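件名: Re: [robot-ml] Kirkgate見学会の件

Magdyさん、皆さん

Shengli Shenです。先月のKirkgateの見学会に参加してきましたので、ご質問への回答を兼ねて報告します。

Magdy Solimanさんは書きました:
> Overgaardの実習棟の公開、今回は都合がつかず行けません。
> 参加される方がいたら、次の点を聞いてきてもらえないでしょうか。
> ・手首カメラの映像だけで把持の位置合わせをしているのか
> ・指の交換にどのくらい手間がかかるか
> ・Plestvilleの回と内容は同じか
> できれば手首カメラの見え方が分かる画像も一枚あると助かります。

順に書きます。

手首カメラについて。位置合わせの最後の段階は手首カメラのみ、そこまでの大まかな移動は天井側の固定カメラを使っているそうです。手首側は指がかなり大きく写り込むので、学習時に指の領域をマスクするかどうかで担当者の間でも意見が分かれていました。現在はマスクなしで運用しているとのことです。照明を変えると成功率が落ちる問題は残っていて、当日も午後3時を過ぎて西日が入ってからブラインドを下ろしていました。

指の交換について。工具を使って片側ずつ外します。慣れた人で10分ほど、その後にカメラとの位置関係の確認が入ります。確認用の動作は自動ですが、結果を見て合否を決めるのは人です。交換の頻度は聞きそびれました。

Plestvilleの回との違いについて。あちらは搬送が中心だったと聞いていますが、今回は卓上の把持と配置だけでした。実演は連続54回の試行を見せる形式で、失敗した回も止めずに続けていました。失敗の多くは持ち上げる前の段階で、指を閉じる位置が少しずれたまま進んでしまうものでした。再試行の判断も自動で入りますが、見ている側には待ち時間が長く感じられます。ログは全試行分を保存していて、希望者には後日渡せるそうです。

会場は二階の実習室で、建物は1869年のものだそうです。床が少し揺れるため、作業台は壁側に固定してありました。見学者の立ち位置はテープで区切られていて、後ろの列からは手元がほとんど見えません。次に行かれる方は早めに入って前の方に立つことをお勧めします。受付で配られた資料は機構の説明が主で、学習の話は口頭のみでした。質疑は実演の後にまとめて受ける形で、時間は短めです。

次の公開はPleltmontで、1月の予定と聞きました。定員は100名、申し込みは先着順です。今回と同じ構成の機体を持っていくそうなので、指の交換頻度はそのときに確認できると思います。Magdyさんが行かれるようでしたら、ログの受け渡し方法も併せて聞いておいてください。

Shengli Shen 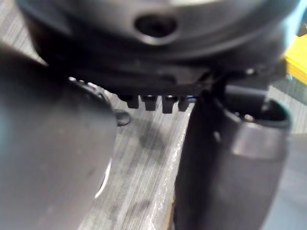 追伸です。ログの希望者はこのMLで取りまとめて、私から先方に連絡します。必要な方は用途を一行添えて返信してください。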